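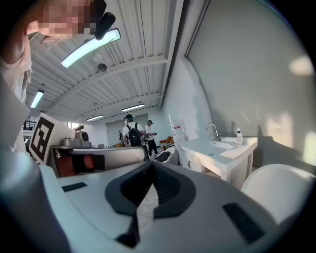

Inside the hall at Adamczyk, white vanity over on the right

12 comments | 3 shares

I have been meaning to talk to Florante Ambrosio about sinks ever since May, when he told me over the phone that my bathroom was "all mirror and no counter" (he was right, and I sulked for a week). So when he said to come out to Adamczyk and ask him whatever I wanted, I put my good notebook in my bag and drove out to Prurkent with a list of questions way too long for one morning.

Florante sets out the bathroom pieces there. If you're picturing one of those showrooms with soft music and fake orchids, no. Adamczyk is a big old industrial place, corrugated metal overhead, tube lights, a great gray roller door at the far end, and when the sun gets in it lands in patches on the wall and makes everything look a bit nicer than it does under the tubes. I told him I liked it. He said he liked it too, except in winter.

"People walk in and say, is this it?" he told me. "And I say yes, come and look at a sink. You don't need a carpet to look at a sink."

We started with the white vanity, which I would happily have taken home on the spot if my car were bigger. He gets very serious when he talks about basins! I asked what he looks at first and he didn't even stop to think.

"The bottom," he said. "Everybody looks at the faucet. The faucet you can change on a Saturday with a wrench and a bad temper. The bottom of the basin you live with. Is it deep, is it shallow, does it have a step in it, where does the water go when you pull your hands out."

I said mine at home is deep and narrow and I splash the mirror every single morning. He nodded like a doctor. In his opinion a deep narrow bowl is fine for a half bath where guests rinse their fingers and leave, and a nuisance anywhere a person washes a face. He likes them wide. "Wide and shallow, you put your two elbows in, you're comfortable. You have to be a little polite with the faucet, don't open it all the way. That's the price."

Then I asked about cleaning, which was my real reason for coming (sorry, Florante). I have tried everything on my basin, including a powder called Milex that my mother swears by and that left a film I could write my name in. He laughed at that for quite a while.

"Too much powder, too little water," he said. "You want a soft cloth, dish soap, warm water, finished. Then you dry it. Nobody dries it! Two swipes with an old towel, and chrome, the same. If you dry the chrome you never have to polish the chrome."

I asked how often. Every day, he said, and then he saw my face and said every other day. He does his own before bed, while his tea steeps. The strainer comes out once a week and gets an old toothbrush all the way around, underneath too, where the gray stuff collects.
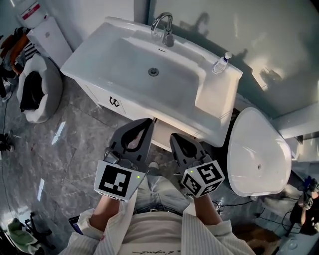
One reader has already written to me that a wide basin like that is a waste in a family bathroom, that the kids just fill the ledge with toothpaste caps and hair ties and the whole thing becomes a shelf with a drain in it. I read this out to Florante and he didn't argue as much as I'd hoped.

"She's correct about the ledge," he said. "Put one thing on the ledge. One! The soap. If you put the soap, then the cup, then the cream, it's over, you'll never wipe there again."

He practices what he preaches, too: a pump bottle at the right-hand end and that's your lot. I asked why the right, and he said because he's right-handed, and did I want a deeper answer than that. I did, a bit. He thought about it and added that you should try the soap on both sides for a few days before you decide, and watch where the drips fall.

We got onto overflow slots next, a subject I had no opinions on when I got up that morning. I now have several. He cleans his by pouring a cup of hot water with a spoon of baking soda into it very slowly, and he says that if your sink smells and the drain is clean, look at the slot in the back wall before you call anybody. I went home and tried it and I'm not going to tell you what came out.

I did ask about the black emblem on the cabinet front, those two mirrored curved shapes. I think it's pretty. Florante thinks it's "a lot of opinion for a door," but he says customers are split down the middle, and the ones who love it really love it. He'd rather have a plain front and spend the money on good hinges. His sister has a Jultard cabinet that is plain as an egg and the doors still shut without a sound, and he brought this up three separate times.

And money? He was cagey, but he did say that if someone gave him 400 dollars for a bathroom he would spend most of it on the vanity and whatever was left on a decent light, and keep the old mirror. "A mirror is a mirror. You're going to see the same face."

I asked him last what he'd do with my bathroom, the one with all mirror and no counter. He made me draw it in the notebook. He turned the page sideways, moved my door, moved it back, and asked me how wide the wall was under the window. I didn't know. So I'm going back once I've measured it, and he says to bring the depth as well, and to check which way the door swings.

12 comments | 3 shares | Share this post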